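Section 3. Double doors: house rules before you let both arms loose

If you've come straight from Section 2 you have the Devetti body loaded in Porkulov, both arms answer to the sticks, and you've probably knocked something over already. Good. Doors are where I ask everybody to slow down a bit. Two doors that meet in the middle will let you get away with bad habits in simulation that you really don't want to carry over to a real machine, so I run the sim work under the same rules I'd use on the floor. Some people find that fussy. I've had the argument often enough that I just wrote the rules down.

You'll need the stone alcove scene from the Ekpo pack, with the arch-paneled double doors. If your scene list doesn't show it, go back to 2.4 and refresh the pack before you do anything else.

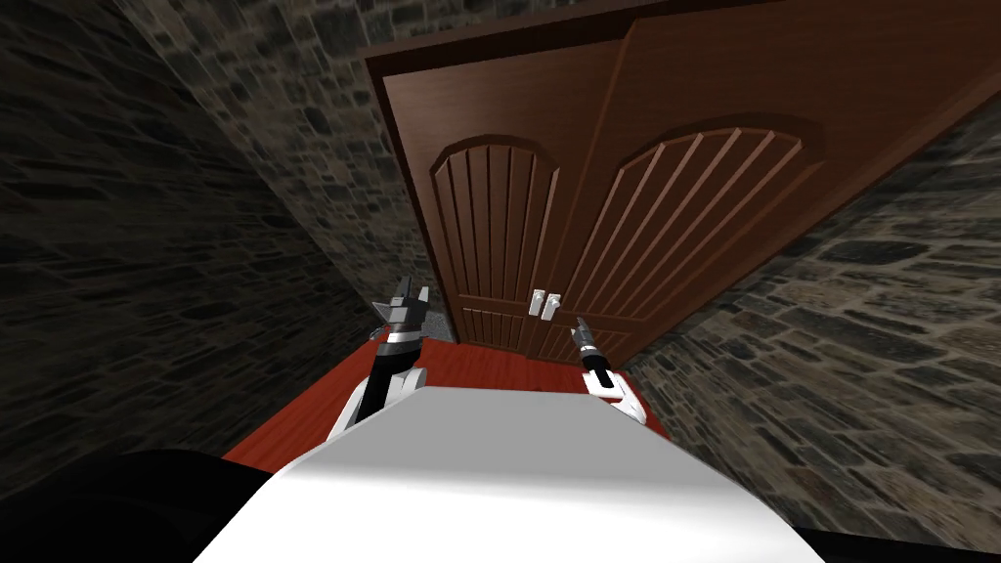
Zovik, 2022-12-03

I rewrote this section after the August update, when the tilted head view became the default. The step numbers have changed from the old printout, so please throw the old printout away. If a step here disagrees with something you remember me saying, go with the page.

3.1 Before you move

1. Load the scene and wait for the body to settle. The torso sways a little on loading. Don't touch the sticks until the status light in the side panel goes green.

2. Check the view you're driving from. The head view sits low and well off level, and the white torso takes up a lot of the bottom of it. That's the view your recordings will be judged on, so learn to work in it. You can open the side view for practice runs, but close it for anything you plan to submit.

3. Set the speed limit to Walk for both arms. One arm on Walk and the other on Free is not a setting I'll accept, even if you swear you're only using the slow one.

4. Set the contact limit to 900. The units are Porkulov's own and they don't match anything you'd read off a real force gauge – treat the number as a dial position. The field will take anything up to 1,000, and at 1,000 the stop never trips, so you'd be driving without one.

5. Say out loud (yes, really) which hand is going first. If you're working in a pair, the other person repeats it back. When you're alone it still helps.

Note: the contact limit goes back to its default each time you reload the scene. It doesn't go back when you only reset the arms. I've been caught by this more than once, so now I look at the field every single time.

3.2 The approach

1. Bring both grippers up in front of the doors and stop. Keep one on each side of the center seam. Don't let the wrists cross, whatever clever grip you've got in mind.

2. Stay lower than the handles for now. Come up to them from underneath and you can keep the handles in sight the whole way. Come down from above and your own forearm will be in your way at the worst moment.

3. Find the handles and hold still while you look. They're small and pale against dark brown wood, so they're easy to pick out, but they sit side by side very close to the seam and there isn't a lot of room there for two sets of fingers. Decide now whether you're using one hand or both.

4. Look at the walls too. The stonework comes in close on both sides and the left side is dark. I treat any stone I can't see clearly as closer than it looks.

5. Move one arm at a time until its fingertips are level with its handle. Then the other. Moving both at once is for the pull, and only for the pull.

Caution: don't rest a gripper against a door panel to steady it. The panels are grooved, and a fingertip that drops into a groove will hang up when the door starts moving. In the sim you'll get a jerk and a spoiled run. On hardware you'd be filling in a form.

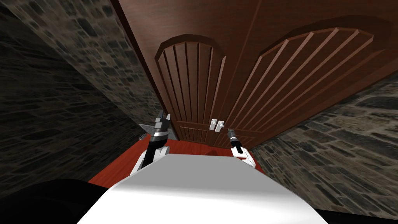
Grippers up, one to either side of the two white handles.

3.3 Grip and pull

1. Close the first gripper on its handle in short taps of the trigger. Stop when the contact bar turns amber. If it goes red, open up, back off and start this step again – don't try to ease it back while you're still holding on.

2. If you're using both hands, close the second gripper the same way. Leave the first alone while you do it.

3. Pull a tiny bit and wait. If the torso leans and the doors stay put, let go and check the lock setting in the scene options. Pulling harder has never fixed a lock setting for me.

4. Once there's movement, pull straight back and then let each hand swing out toward its own side. Watch the outside edges of the doors against the stone while you do this. I watch the left one more, what with the shadow over there.

5. Open as far as the task card asks for and no further. Release the left hand, back it away, then release the right. Same order every time, please, so that anybody reviewing the recording knows what to expect.

3.4 When to stop

Stop the run, no debate, if any of these happen:

– both grippers touch each other
– a forearm touches stone
– you lose sight of both handles before you have hold of one
– the contact bar goes red twice in one run
– anybody in the room says stop, for any reason at all

Use the stop key for all of these, and not the pause menu. Pause freezes the picture but keeps the commands waiting in line, and when you come back the arms will try to do them all in one go. It looks spectacular and it throws away the run.

After a stop, reset the arms, reload the scene, set the contact limit again and start from 3.1. I know it's tempting to jump back in at 3.2. The run will get flagged if the opening checks aren't in the log, and then you get to do it over anyway.

3.5 Keeping your runs

Name each run with your station first, then the scene, then which hand led. Keep the failed ones! A run that ended in a proper stop counts as a good run for sign-off, and I'd much rather see 3 of those than one pull where you scraped the wall and kept going.

To be signed off on double doors you need 2 clean openings led by the left hand and 2 led by the right, all on Walk, all from the head view. Don't trim the start or the end. Reviewers want to see the settle at the beginning and both grippers clear of the doors at the finish.

If the recording comes out black, the graphics setting has probably slipped back to Low, which turns the alcove lights off. Set it to Medium and run again. Single doors and drawers are in Section 4, and they use the same limits.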